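Merora Stores help desk
Ticket 149 — Shelf-filling arm, snack bay
Opened by: Tyra Strand
Status: open, waiting on Bilyk

Problem: arm stops with a long wrapped pack in its grip and asks for a person. Third call-out this month, same bay.

Log

06:40. Arm halted at the divider. Cleared the stop from the panel, it ran the same move and halted again. Moved the pack by hand.

07:15. Rang Bilyk. Told to lower the grip setting and restart. Did both. No change that I could see, apart from losing my break.

09:30. Bilyk say the shiny wrapping may be upsetting the label check. They want the check switched off in this bay. I asked who reads the dates then. "Store staff" was the answer. So that's a job we were told in September we wouldn't have any more.

11:05. Left the check on. For the record, the sales sheet promised 1000 packs a shift. It doesn't mention the person standing next to the arm, and the rota doesn't either. We lost 3 morning shifts on the strength of that sheet — I'd like whoever reads this to put the two side by side.

13:20. Bilyk now offering an upgrade to 2000 a shift. Declined until it can do one bay without me.

Asked for: call-out time logged as paid hours, and a proper fix for film-wrapped packs along the divider.

Attached, pack in grip against the divider, labels in view:

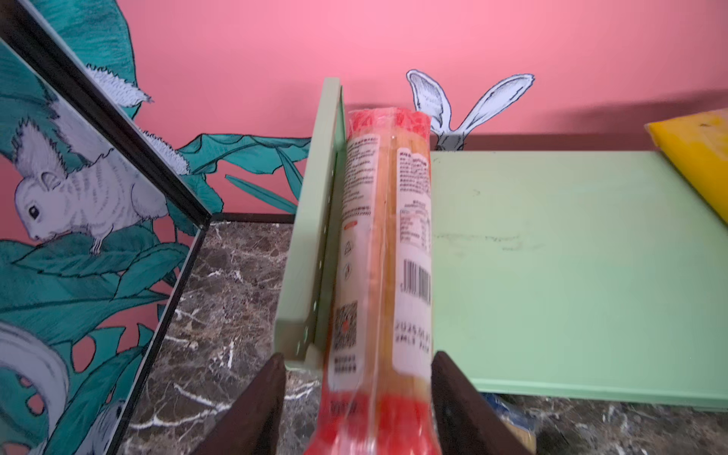 Boonmee Pongsiri: We get the same stops at Cenmont, and our call-outs aren't on the rota either. Please add us to this ticket.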